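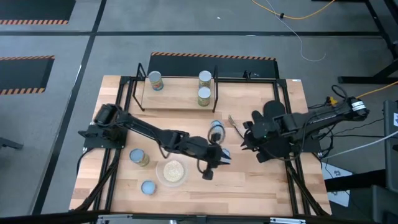 Hestach butcher-block table top

I've been selling this top for a good while now and it's still the one I'd pick for my own kitchen (I did, in fact, and it's had porridge, paint and a leaking teapot on it since). It's a plain rectangle of light wood, built up from narrow staves, and the colour wanders from pale to tan with the odd reddish strip. No two come out the same. If you want every stave to match, have a look at the Liang range instead, but I think you'd be missing the best bit!

Size and weight

The standard length is 1470 mm. There's a longer one at 1834 mm, made to order, and I cut those on a Friday so please get your order in by Thursday night if you're in a hurry. The longer top really does need two people to carry it up stairs. Ask me how I know.

What you can do on it

Pretty much anything you'd do at a kitchen table. I have breakfast at one end of mine, with the oats and the tins all left out, and still have room to roll pastry at the other. Forks, cans and bowls can go straight down on the wood. Hot pans can't, so keep an oven glove or a trivet handy. Black rings do sand out, but it's a dull way to spend a Sunday.

You can fix things to the edges too — clamps, a mincer, a vice, a lamp. Drill a pilot hole first if you're using screws, and stay a thumb's width in from the end.

Looking after it

It comes with two coats of Tretton oil already on. Give it another thin coat after the first month, then whenever it starts to look thirsty. I use around 200 ml for the whole top, both sides, with an old T-shirt. Wipe up spills when you see them and don't leave wet tins standing overnight, they leave little circles.

Legs

Sold separately. The Somer trestles are what most people go for and they'll take 300 kg between the pair, so you can lean on it, knead on it or stand on it to change a bulb (I didn't say that). If you've already got a frame, send me the measurements and I'll tell you whether it'll fit.

Delivery

Pallet delivery to the kerb, usually within a fortnight, a bit slower in June when I'm away for part of the month. Please unwrap it the same day and lay it flat in the room where it's going to live. Leave it a couple of days before you bolt it down.

Offcuts from the longer tops turn up now and then as chopping boards. Drop me a line if you'd like one put by.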